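Research notes: teaching a two-handed robot when to wait

The Brulia group at Grumness has finished the first full round of tests on its new training method for two-handed household tasks. The work began in October and looks at a narrow question: how does a robot learn that one hand should hold still while the other one works?

Most methods of this kind train a single model on recorded demonstrations. A person guides both arms through a task, the recordings are collected, and the model learns to predict the next movement of every joint at once. It works well enough when both hands are busy. When one hand has nothing to do, the model tends to make it drift, and a drifting hand knocks things over or gets in the way of the other arm.

The group's method, called Baudry, adds a second, much smaller model that decides for each hand whether it is active or waiting. The main model still plans the movements, but a hand marked as waiting keeps its last position until the label changes. The labels come from the demonstrations themselves. If a hand stayed below a set speed for 30 consecutive steps, it was counted as waiting. No one had to mark up the recordings by hand.

Training used 1,308 demonstrations across a set of tabletop jobs, including opening and closing containers, picking up small items and clearing a surface. Testing was done on 400 trials, half with Baudry and half with the same main model on its own. Object positions were changed between trials, and the same starting layouts were used for both halves.

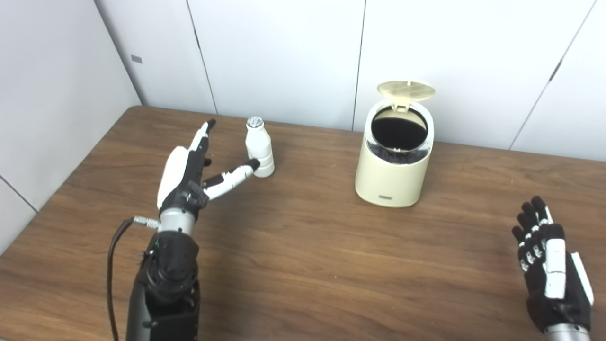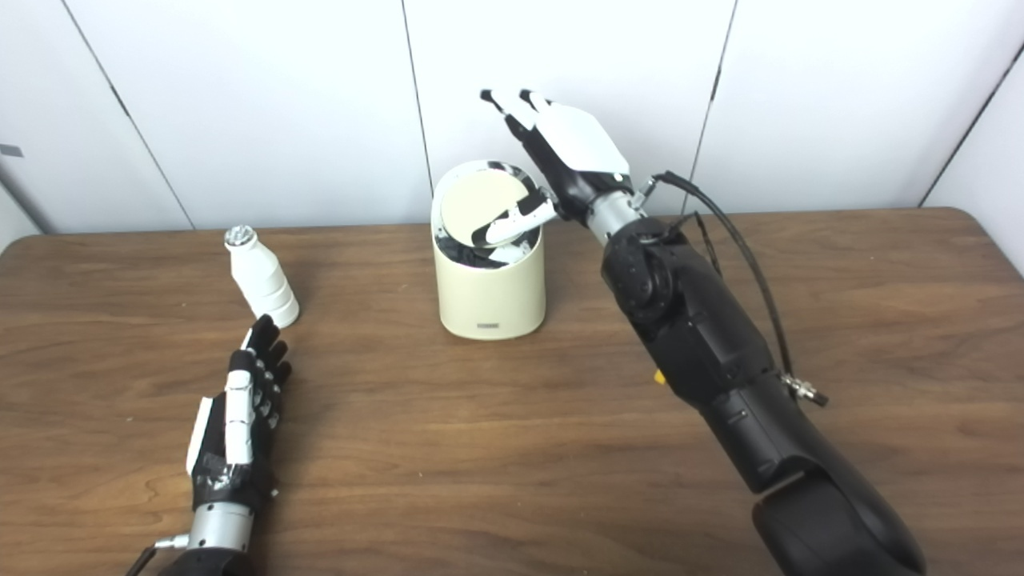 Lids were the hardest part of the test set. The position of a lid matters, and so does the direction of the push, and a small error in either one can shift the whole container. They also show why the waiting label is useful. With the right thumb pressing down on the lid of the bin and the left hand resting on the table near the bottle, any drift on the left side could tip the bottle. With the main model alone, the idle hand touched an object it should have left alone in 110 trials. With Baudry this happened in 30.

The method has limits. Switching a hand from waiting to active adds a short delay, and tasks that need both hands to start together come out slower. The group is now testing a version that predicts the switch a few steps ahead.

A longer write-up is being prepared with partners at Umberg, who will repeat the lid tests on their own robot.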